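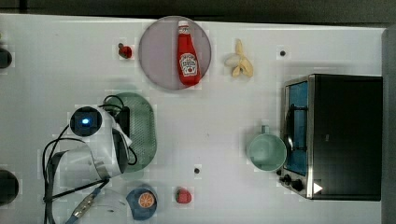 Figure 3. Overhead view of the Task B workspace, with the arm at left and the toaster oven at right.

3.2 Collection of Demonstrations

Demonstrations for Task B (bottle to plate, mug clear of oven door) were recorded by remote control. The operator moved a hand-held leader device and the arm reproduced the motion at the bench. Kinesthetic guidance, in which the operator holds the arm and moves it directly, had been used for Task A in May. It was discontinued at the recommendation of our supervisor, Dr. Roya Mousavi, as the operator's hands frequently blocked the overhead view.

Two operators, Abhishek Dubey and Poonam Sachdeva, recorded 500 demonstrations each, for a total of 1000. Neither had operated an arm before the project. Each completed a practice period of 14 sessions before any data were kept.

The small items, including the strawberries, the banana and the mug, were rearranged between demonstrations according to a printed layout sheet. The oven was left in position throughout. A demonstration was discarded if the operator paused for longer than eight seconds or if an item left the table.

3.3 Observations

Grasping the ketchup bottle by its body was reliable for both operators. Grasping it near the cap was not - the bottle tended to rotate as it was lifted, and the operator then had to correct its orientation over the plate. These corrections were retained in the Drenia data set, as the learned policy will be required to recover from similar errors.

The mug presented greater difficulty. When it stood close to the glass door, operators favoured an approach from the far side of the handle, and their paths differed considerably. Hamisi Langat has proposed that the two operators' recordings be trained on separately before they are combined. The results of that comparison are reported in Section 4.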